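# Can a Robot Do Your Chores Yet? 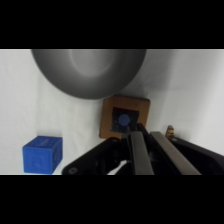
**MACHINES AT HOME**

Mostly, no. Robots are still learning small jobs first.

Look for the blue peg in the square wooden block. Picking up a peg is easy for you. A robot has to work out where the peg is, how far to reach and when to close its two metal fingers. A big metal bowl and a blue cube give it more shapes to tell apart.

Malou Frandsen teaches robots at Niston. One of hers practiced with pegs 1060 times. It can now put away a spoon in almost 90 seconds. How long do you take?

Folding a shirt is harder, as cloth changes shape every time it moves.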